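Open day at the Nulach building: a morning with the service robots

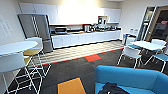

The Bernum group has been running its service robot program out of the Nulach building in Mestport since last September, and on Saturday it opened the doors to members of this newsletter and anyone else who had put their name down. I went along with Narendra Bhatt, who looks after our events list, and we stayed from the first session until they packed up after lunch. Most of the morning was spent in the breakroom, which is where the group does its navigation and tidying work. It is an ordinary staff kitchen with a stainless-steel fridge at one end of the white cupboards and a coffee machine on the counter. The floor changes from light grey vinyl to dark carpet in front of the kitchen, with a thin red strip along the join, and that join came up more often in the talks than anything else in the building.

Raili Tuominen, who leads the program, gave the introduction. She kept it short. The group builds software for machines that share a room with people who have other things to do, and its interest is in the dull end of the work: getting from one place to another without bumping a chair, finding a mug, putting a container back on the counter, waiting when someone is in the way. The base and arm are bought in. The mapping, the grasp planning and the part that decides what to do next are written in Mestport.

The first session was on floors. Kęstutis Ramanauskas explained that a wheeled base behaves differently on vinyl and on carpet. The wheels slip less on carpet, the motors draw more current, and a turn that works on one surface comes up short on the other. If the software assumes a single surface, the robot's idea of where it is drifts a little each time it crosses. The group's answer is to mark the join on the map and let the base switch settings as it goes over. They use the colour change in the flooring as a check, and the brighter carpet tiles are handy for the same purpose, as they stay put when the furniture doesn't.

We then watched the crossing done several times in each direction at walking pace. There was a slight pause at the strip on every run. Someone asked whether that could be taken out, and Kęstutis said it could, but they had left it in for now while they collect more runs. The log on the laptop stood at 1569 crossings before we started. He expects the pause to be gone in the next release.

The second session dealt with furniture. Raimo Tikkanen had set this one up and asked visitors to move chairs wherever they liked between runs. The solid parts of a chair are easy enough for the sensors, he said. Thin legs are the trouble. A low laser scanner sees a wire leg as a couple of dots, and may lose it altogether from one reading to the next, so a high chair with wire legs and footrests can look like open floor. The group fills in the gap by recognising the seat from the head camera and treating everything underneath it as blocked. It costs some room, and a robot working this way will take the long way around a table where a person would cut through.

That was borne out on the fourth run, when a visitor left two chairs close together and the robot stopped, turned and went the other way. On the sixth it stopped and stayed stopped. Raimo gave it a minute, then moved one of the chairs himself and let it carry on. He told us a stop of that kind is logged as a failure even though nothing was touched, and that they had recorded 93 of them since the program moved into the building. Glass doors are the other thing on his list. The scanner goes straight through them, and for the time being they are drawn on the map by hand.

After a break for morning tea we had the arm demonstration, run by Gunnel Tangen. The task was to pick up a plastic cup from a table, carry it across and set it down on the counter. The counter is the harder half of the job. There is always something on it, the something is different every day, and the lighting over the middle of the cupboards is strong enough to wash out the camera picture from certain angles. Gunnel showed us the same view with two exposure settings, and the difference was plain to see on the monitor. The software now takes both and uses whichever gives it a clean edge on the object.

The cup was placed properly on most attempts. It was dropped once, from a low height, and put down too close to another item once, so that Gunnel called it back. Each attempt takes a couple of minutes. Several people remarked on how slow it was. Her reply was that speed is capped at a low figure whenever visitors are in the room, and that even without the cap they would sooner have it right than quick at this stage.

Questions ran for half an hour. A few that members may be interested in:

On cost, Raili would not give a figure for the whole machine but said the arm is the dearest part by a long way, followed by the base.

On batteries, the base runs for a full morning of this kind of work and is charged over lunch. It does not yet dock itself.

On privacy, the head camera is recording when the robot is working. Staff are told beforehand, and faces are blurred before the recordings are kept.

On where it might be used, the group has been talking with a small aged care operator at Nair about a trial in a shared kitchen. Nothing has been signed. Raili said the floors there are all one surface, which Kęstutis was pleased about, but the kitchen is narrower and the chairs are heavier.

The group is also looking for people to help with its next set of trials. You would come in for an hour, make yourself a cup of tea, sit down, get up again and generally use the breakroom as you would at work while the robot goes about its tasks. No technical background is needed. They are after 1000 short sessions all up, spread over several months, and will take 14 people a week. Sessions are on weekday mornings and afternoons. Members who would like to take part should give their name and a preferred time to Narendra, who will pass the list on.

Parking at Nulach is limited on weekdays. The side entrance has a ramp, and the lift is just inside on the left.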